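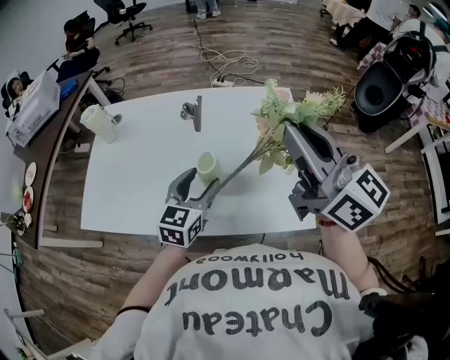 Plemberg Table Settings – progress report to the Cimow Fund, April
Prepared by Rocío Prieto

Work this period was on the flower arrangements. The grant covers simple settings that residents' homes can put together and reuse: a plain table, cups in pale green, and artificial flowers that need no water and no weekly order. The standard arrangement is now settled. It is one bouquet of small pale pink blossoms with light green leaves and feathery sprigs, stood in a single green cup.

Stem length is still a problem. The stems are long for the cup, and a cup with a full bouquet in it tips easily if the stems go in at a slant. We tested weighting the base with gravel, and this held in most trials. Shorter stems would also work, but Siriwan, our supplier, charges extra for cutting.

Spending to date is $2000, of which $208 went to replacement cups. We have placed settings in 22 rooms. Another 3 homes have asked to join – two can be covered from the present budget, and the third would have to wait for the next payment.

Next steps are to order the gravel, write a one-page setup sheet for staff, and visit the Grokinard home on a Sunday, when families are there, to collect comments. We ask that the unspent travel money be moved to the cup budget. A decision before the order goes in would be helpful.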